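Snacks for a Long Weekend

When Floor Mulder rented the small house in Prurkcombe for our group, she asked each guest to bring food for the table. She meant soup, I think, or a salad. Joelle Karaki came with a box, Munther Geagea came with two bags, and by the first evening we had more biscuits than plates.

I grew up in a family where snacks were kept in a high cupboard and counted by my aunt. So it is still a small pleasure for me to see them all lying together in the open, where anyone can take one and go back to the sofa. 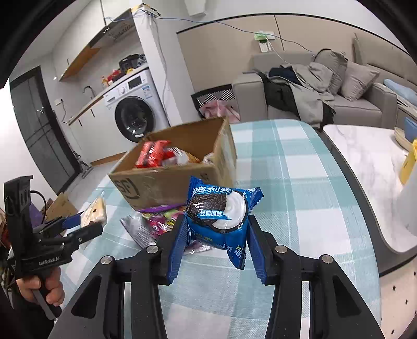
Small packets are the best thing to share, I have come to believe. A large bag must be finished or closed with a clip, and we never had a clip. With the small ones each person chooses, and the choosing is half of the fun. The original Oreos in the blue packet, with two biscuits inside, are what I take first, before the purple, pink and green wrappers tempt me – and they always do. A wrapped bread roll is good to have near, for the guest who wants something plain.

Maysoun Aoun, who runs the Yammine grocery in Enness, told me she sells about 200 small packets in a week in August, and most of them to adults. "They say it is for the children," she said, "and then they open one at the till."

On our last morning Floor made the soup after all. We ate it late, with the biscuits that were left.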